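Is it worth sealing a dark stone benchtop?
Home & Kitchen > Benchtops and sinks
Asked by korkadent, October 17, 2024

We bought a place in April with a dark veined kitchen benchtop, and the previous owners left us one instruction: "seal it". With what, they did not say. A bloke from Arnby Stone quoted me $700, which seems steep for an afternoon of wiping. Lemon juice has already left a dull patch near the sink, and my wife has stopped pretending it's a shadow. Do I pay him?

Clifford Leclerc
Put a spoonful of water on it and go and make a cuppa. If the stone has darkened when you get back, it's drinking and wants sealer. If the water is still sitting there looking smug, keep your money. Your lemon patch is etching, and sealer won't fix or prevent it. You need a polishing powder, a felt pad and a fairly low opinion of your own time. Ours cost $3800 to put in and has been etched by every guest who ever cut a lime.

Sombatkul
just get laminate mate

bamix_and_sons
Agree with Clifford on the water test. Penetrating sealer, thin coat, wipe off the excess before it goes tacky, and do it again in 5 years or whenever the guilt sets in. Ours is dark with pale veins as well, and it hides everything except flour.

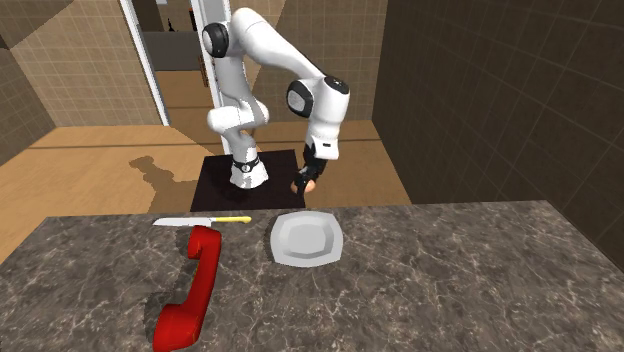

Related: Getting candle wax out of grout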